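「外国籍の方はちょっと」の、その先へ　港町で部屋を探す人たちと歩いた冬

2021年12月22日

電話を切ったあとのオスタプさんの顔を、わたしはしばらく見られませんでした。見たら何か言わなきゃいけない気がして、でも言うことが何もなかったんです。

電話の相手は駅前の不動産屋さん。声の感じはとてもよくて、「日当たり最高ですよ」「今週なら内見できますよ」と話が弾んでいたのに、名前を聞かれて「オスタプ・ハラシムです」と答えたとたん、受話器のむこうがすうっと静かになりました。そして「少々お待ちください」、保留の音楽、「大家さんが、外国籍の方はちょっと、とのことで」。ここまで二分もかかっていないと思います。音楽がやけに明るかったなあ(いまでも耳に残っています)。

場所はトリットポート。古い港のそばの、坂と倉庫と中華料理屋の多い町です。水産加工場や造船所で働く外国籍の人が昔から大勢暮らしていて、パン屋の店先では四つくらいの言葉が平気で飛び交います。それなのに、いざ部屋を借りようとするとこうなる。わたしはこの町に越してきて六年になりますが、自分のときは印鑑と保証会社の審査だけで、あっさり鍵をもらいました。あっさりすぎて、どんな書類を出したのかも覚えていません。

オスタプさんに会わせてくれたのは「プルラル」という小さな団体です。綴りはPrullar。部屋探しの電話に同席したり、内見についていったり、契約書を一緒に読んだりする人たちの集まりで、商店街のはずれ、元はクリーニング屋さんだったところを借りています。入口のカウンターがそのまま残っているので、初めて来た人はだいたいワイシャツを出しそうになるそうです。わたしもカウンターの前で財布を出しかけました。
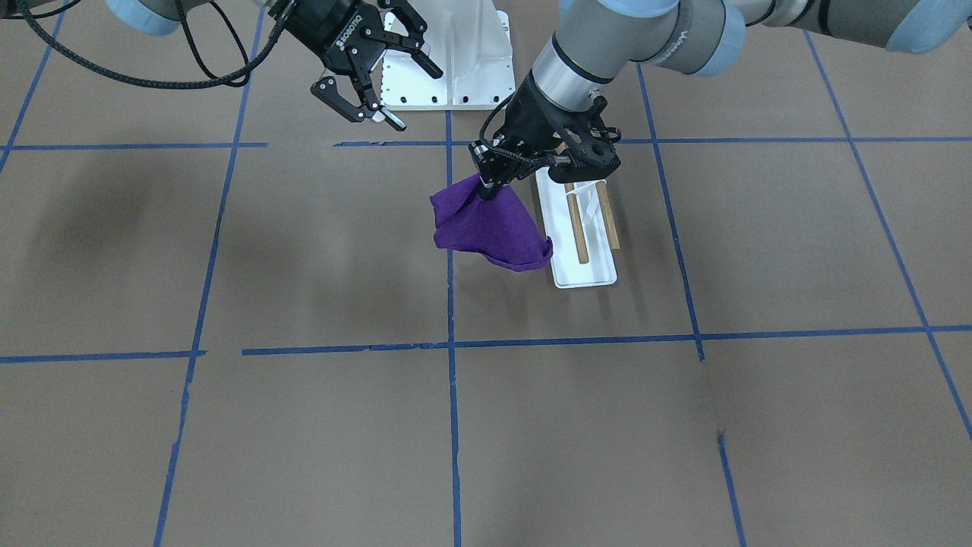
さて、プルラルの電話の話です。ここでは「電話は必ず二人で」と決めています。一人が話し、もう一人は横でひたすらメモを取る。何時何分にかけて、誰が出て、どんな理由で断られたか。最初にそれを見せてもらったときは、ずいぶん地味な作業だなあと思いました。ノートの罫線にびっしり、小さい字で「大家の意向」「前例なし」「ごみ出し」「ごみ出し」「においの心配」。読んでいるとだんだん胃が重くなってきます。

このノートを始めたのがメラニア・オニシチェンコさん。日本に来て十五年、昼は語学学校の事務をしていて、夕方からここに座っています。彼女自身も最初の部屋を借りるのに五か月かかったそうで、その間は友人の家の台所で寝ていたとか。

「冷蔵庫の音で眠れないの。だからいまでも冷蔵庫は小さいのを使ってる」

笑って話してくれるんですけど、五か月ですよ。季節が二つ変わります。

メラニアさんたちは、去年一年で134件の相談を受けました。いちばん多いのは、とにかく門前払いされるという相談。次が契約のときに条件を足されるもの。日本人の保証人を二人つけろとか、家賃を半年分まとめて払えとか、母国の家族の写真を見せろとか(写真!)。それから、入ったあとのこと。更新のときだけ急に家賃が上がる、敷金がまるごと返ってこない、友人が遊びに来ただけで「又貸しを疑われている」と電話がくる。

「断られて怒る人は、じつはあまり来ないよ」とメラニアさんは言います。「来るのは、自分が何か間違えたと思っている人。日本語が下手だったから、とか、服がよくなかったから、とか。まずそれを違うよって言うところから始まる」

オスタプさんもそうでした。電話のあと、彼が最初に口にしたのは「発音、変だった?」だったんです。ちっとも変じゃなかった。わたしより敬語がきれいなくらいでした。

断る側の言い分も聞いてみたい

で、ここで終わると片方の話だけになってしまうので、わたしは不動産屋さんにも行きました。断った駅前のお店には取材を断られ(うーん)、かわりに話をしてくれたのが、坂の中ほどにある「トカチュク」という店です。店主の先代がつけた名前で、看板には英字でTkachukとあるので、タクシーの運転手さんには毎回読み方を聞かれるそう。切り盛りしているのは中島亮太さん。トリットポート育ちで、この仕事を始めて二十年近くになります。

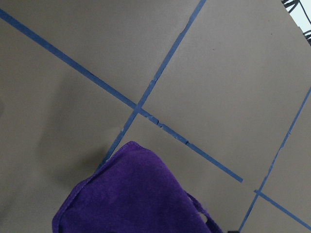
青いテープで区切られた面。テープには小さな傷やめくれがある

中島さんの話は、思っていたよりずっと率直でした。

「大家さんが嫌だと言ったら、うちは伝えるしかない。そう思ってやってきました。伝言係なんだから、こっちは悪くない、と」

ところが数年前、大家さんから預かった物件の書類に「外国籍不可」と印がついているのを見て、ふと電話で理由を聞いてみたら、大家さんのほうがきょとんとしていたそうです。え、そんなこと書いたっけ、と。よくよくたどると、前の管理会社が書式を作ったときに最初からその欄に丸がついていて、誰も直さないまま何人もの手を渡ってきただけでした。

「十年ですよ、十年。その間に断られた人がいたはずなんです。その部屋で」

それから中島さんは、預かっている物件の大家さんに一軒ずつ電話をかけ直しました。かけた先は43軒。あっさり「別にいいよ」と言う人もいれば、一時間愚痴を聞かされたところもあり、どうしても首を縦に振らない人もいたそうです。首を振らなかった大家さんの物件は、いまは扱っていません。商売としては痛いんじゃないですか、と聞いたら、「痛いですよ、そりゃ」と即答でした。お茶を淹れ直しながらもう一回「痛いですよ」と言っていたので、相当痛いのだと思います。

大家さんたちの心配というのは、聞けばわりと具体的です。ごみの分別。夜中の声。家賃を払わずに帰国されたらどうしよう。言葉が通じなくて水漏れの連絡がこなかったら。中島さんは、こういう心配を鼻で笑う気はないと言います。年金と家賃で暮らしている高齢の大家さんにとって、一部屋のトラブルは本当にこたえるから。ただ、その心配の中身をひとつずつ聞いていくと、国籍で分けて解決することがほとんど見当たらない。ごみは絵つきの分別表を渡せば済むし、夜中に騒ぐ人はどこの国籍でも騒ぎます(わたしの上の階の学生さんも、なかなかです)。

そこでプルラルとトカチュクが一緒に始めたのが、入居のときの「30分面談」でした。大家さんと借りる人と中島さんとプルラルの誰かが同じテーブルについて、お茶を飲みながら家のことだけを話す。在留資格がどうとか、なぜ日本に来たのかとか、そういうことは聞かない決まりです。ごみはどこに出すか、お風呂の換気扇はどう回すか、夜勤の日は何時に帰るか。聞きたいことは借りる側からも聞いていい。

この最後のところが、わたしはとても好きです。借りる人って、たいてい一方的に聞かれるじゃないですか。面談の見学をさせてもらった日、若い借り手の女性が「大家さんは犬を飼っていますか」と質問して、大家さんが嬉しそうに柴犬の写真を出し始め、時間の半分が犬になりました。換気扇の話は玄関先で立ったまま済ませていました。

鍵をもらうまでと、もらってから 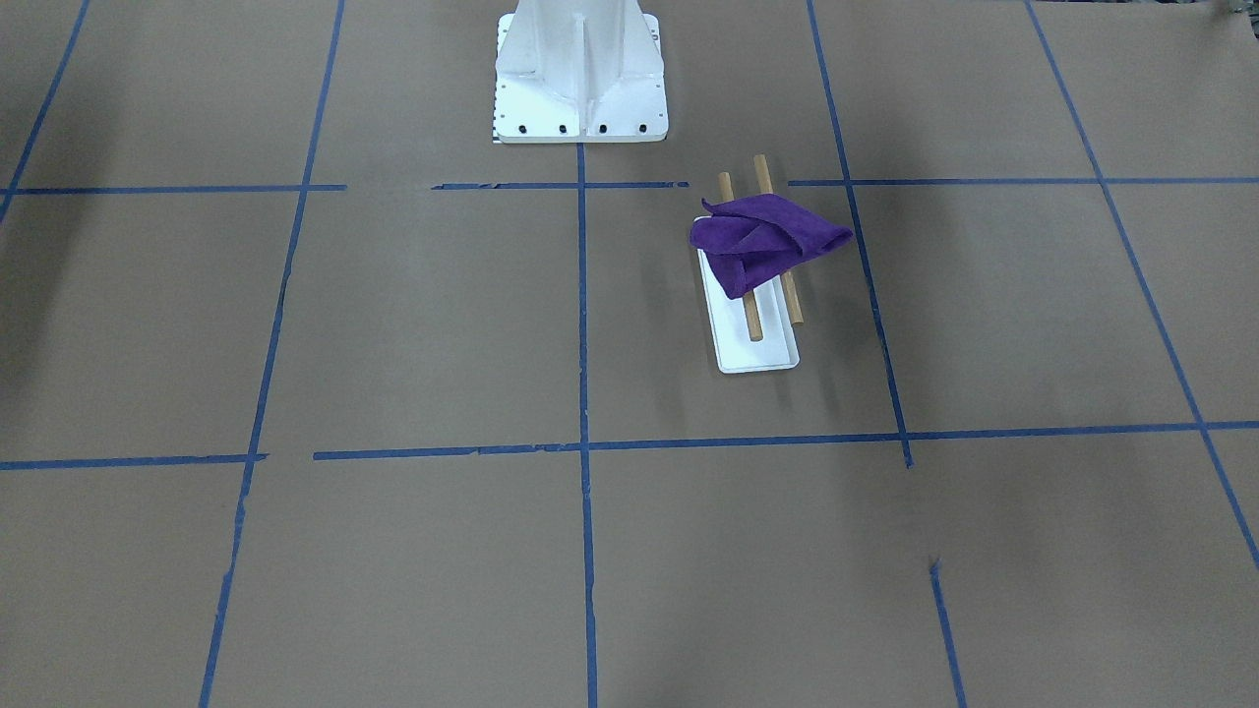

茶色の紙の上に青いテープで引かれた格子と、白い台座

もちろん、全部がこんなふうに運ぶわけではありません。

レフ・クラヴェツさんの話をさせてください。造船所で溶接をしている人で、奥さんと小学生の娘さんと三人暮らし。プルラルの手伝いで部屋は見つかったのですが、二年目の更新のとき、隣の部屋は据え置きなのに、クラヴェツさんのところだけ家賃を上げると言われました。理由の説明はなし。管理会社に電話をしても「決まったことなので」の一点張りです。

クラヴェツさんは、最初は払うつもりだったそうです。娘さんの転校だけは避けたかった。やっと友だちができたところで、放課後は近所の文房具屋に入り浸っている。「あの文房具屋から引き離したら、わたしは一生恨まれる」と本人は大まじめに言います。

そのとき助けになったのが、例のノートでした。メラニアさんが前の年の相談をめくっていたら、同じ管理会社の名前が何度も出てきたんです。更新、値上げ、説明なし。日付と担当者の名前まで、小さい字でちゃんと書いてある。あの地味なメモが、束になるとまるで違うものに見えました。プルラルは弁護士に相談し、クラヴェツさんは値上げの根拠を書面で求める手紙を出しました。ひと月ほどして届いた返事は、たった二行。「今回の改定は見送ります」と。

謝罪はありませんでした。クラヴェツさんはそのことをまだ気にしています。「お金の話は終わった。でも、どうしてうちだけだったのか、誰も言わない」。わたしも管理会社に質問状を送りましたが、締め切りまでに返事は届いていません。

見送りの手紙が来た晩、クラヴェツさんの家に呼ばれました。奥さんのつくった水餃子のようなもの(名前を三回聞いて三回とも発音できませんでした)を、これでもかというほど食べさせてもらい、帰りにはタッパーまで持たされて。娘さんは文房具屋で買った匂いつき消しゴムを一個ずつ説明してくれました。いちばんのおすすめはメロンソーダだそうです。

ベヴォフの二階で

プルラルは毎月一度、「ベヴォフ」という喫茶店の二階で勉強会を開いています。参加費は飲みもの込みで1,000円、払えない人は払わなくていい。内容は契約書の読み方だったり、敷金の取り返し方だったり。先月は「原状回復」という四文字だけで二時間やったそうで、わたしはその回を逃したのがくやしくてなりません。

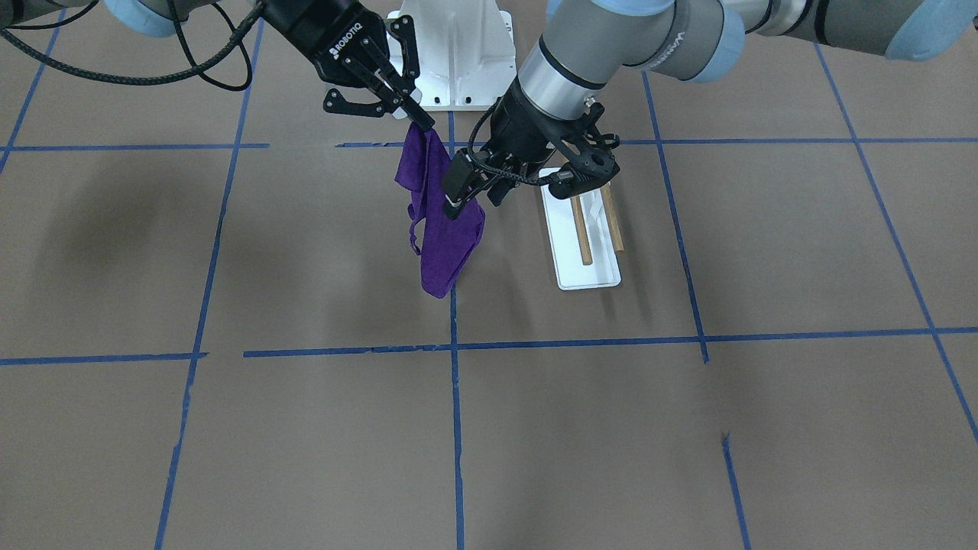
わたしが行った回の講師はパーシー・サンチェスさんでした。若いころから各地の借家人の集まりに関わってきた人で、いまは自分の店で自転車を直しながら、夜だけこうして教えています。教え方がまた独特で、ホワイトボードを使いません。参加者を大家役と借り主役に分けて、その場で電話をかけさせるんです。しかも大家役がうまい人ほど拍手をもらえる。断り文句のいやらしさを競うわけですね。

わたしは大家役をやりました。やってみて、ぞっとしました。「いやあ、わたしはいいんですけどね、ほかの住人さんがねえ」という台詞が、考えるより先に口から出たんです。どこで覚えたんでしょう、あんなの。誰かに言われた覚えもないのに、すらすらと。借り主役の人は慣れたもので、「ではほかの住人の方には、どなたがいつ確認されたんでしょうか」と涼しい声で返してきて、わたしはもう、しどろもどろ。会場は大受けでした。

サンチェスさんに、どうしてこのやり方なのか聞いてみました。

「断られるとき、人は一人なんだよ。電話の前でね。ここで一度みんなと一緒に断られておくと、次に本当に言われたとき、あ、これ知ってる、と思える。それだけで声が震えない」

オスタプさんもその日、隅の席にいました。三回断られる役をやって、三回目にはちょっと笑っていました。

制度のことも少しだけ。人権問題として訴える道はあるし、入居差別をめぐる裁判で借り主側の主張が認められたこともあります。でも、明日の寝場所を探している人が裁判所に通うのはしんどい。プルラルが市に求めているのは、もっと手前のことです。物件情報の書式から国籍の欄をなくすこと。断るときには理由を書面で渡すこと。窓口に通訳を置くこと。六月に出した要望書は、いまのところ「関係各所と共有しました」という返事でとまっています。メラニアさんは、関係各所ってどこですか、という手紙をもう一通出しました。その返事もまだです。

そうそう、オスタプさんの部屋のこと。原稿を書いている途中で本人から電話がありました。トカチュクの紹介で、坂の上のアパートに決まったそうです。駅からはだいぶ遠いし、洗濯機は外置き。面談では大家さんに、冬のあいだは水道が凍るから夜は少しだけ水を出しておいて、と教わったと言っていました。

「でも、出しっぱなしの水道代は誰が払うのか、聞くのを忘れました」

来週聞いてみるそうです。引っ越しは自転車と台車でやるというので、わたしも台車を押しに行きます。

シェア 43　コメント 4

関連記事
・契約書の「特約」、読まずに判を押していませんか
・夜間中学の給食室から　働きながら学ぶ人の夕ごはん
・市役所の窓口で通訳を待つ午後
・敷金はどこへ行く　退去の日に撮っておきたいもの

お問い合わせ｜本誌掲載の記事・写真の無断転載を禁じます｜ページの先頭へ戻る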